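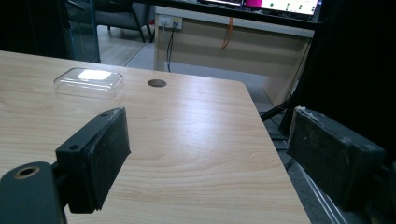
Wed 19 August

My job this winter has been picking up a clear plastic box and putting it down again. I have a degree. My mother tells people I work in robotics, and I've let her.

For anyone who missed the June post: I'm doing casual shifts at Jemstead, teaching a robot to tidy a table. The teaching is done by hand. You hold a gripper with two black fingers and a camera on it, you do the task yourself, and everything the camera sees and everything the fingers do gets saved as one demonstration. Do enough of them and the people upstairs feed the lot to a model, which then has a go at driving an arm. The arm has the same fingers as mine. It's in better condition, having done a lot less.

A full shift is 200 demonstrations. I used to think that sounded like a light day. Each one takes less time than boiling an egg, and by number 40 my forearm feels like I've been shelling peas for a shearing crew.

The hard bit is doing it badly enough. Left alone, I pick up a box like a person who has met boxes before. I swoop in from the side, grab a corner, and have it in the air while I'm thinking about lunch. The robot learns nothing useful from this except swagger. So you come in slowly, square up to the thing, pause, close, pause, lift. You have to keep the box in view of the camera the whole way in, so no cheating by looking at it with your own eyes from over the top. My first batch got sent back with the note "operator appears to know where object is". Guilty.

Then there's the box. Clear plastic on pale wood, under lights that put a big white shine on the table and another one on the lid. I can barely see the sides of it myself some mornings. I asked whether we could use a red one and was told the clear one was the point, as people's houses are full of clear things and the robot will have to cope. Fair enough. My own house is full of clear containers with no matching lids and I've never coped either.

We start every demonstration with the box somewhere new. Near the glass, near the corner, turned a bit, turned a lot. You run out of ideas for where to put a box on a table far sooner than you'd expect. There's a cable hole towards the back that I've become superstitious about, and I found out last month that I'd been avoiding it. Whoever checked my data noticed that the box had never once been put beside it. The model had noticed too, in its way, and when they tried the box there the arm hovered a hand's width off and closed politely on nothing. It had inherited my nerves. I've since done 180 demonstrations right next to the hole, as penance.

The foam on the fingers is another sore point. It's scuffed and gone fluffy along the top, and it grips differently from new foam, so you can't just swap it halfway through a set or the first half and second half don't agree with each other. I'm told replacements are coming from Drusomico. I was told that in June as well.

I did try the other method for a week, the remote one, over at Andrade Street. They have a Troltska rig where you sit in a chair and move a pair of handles, and the real arm copies you from across the room with a small delay. It's much more comfortable and I was hopeless at it. You can't feel the box. You push, nothing happens, you push harder, and then the arm catches up with both pushes at once and the box leaves the table. I got six clean ones in a morning. The person in the next chair was folding tea towels with hers. I asked to go back to the hand-held and they didn't put up a fight.

What I do like, and I'd be embarrassed to say it in the tea room, is watching the test runs on Friday. Last week the arm went in, stopped short, wobbled a little to the left, then closed and lifted. The wobble is mine. I do it when the shine gets in the way and I'm hunting for the edge of the lid. I had no idea I did it until I saw a machine do it back to me, with great seriousness, several times in a row.

They've asked me to try and stop wobbling. I start on that tomorrow, along with stacking, for which I've been promised a second box. It's also clear.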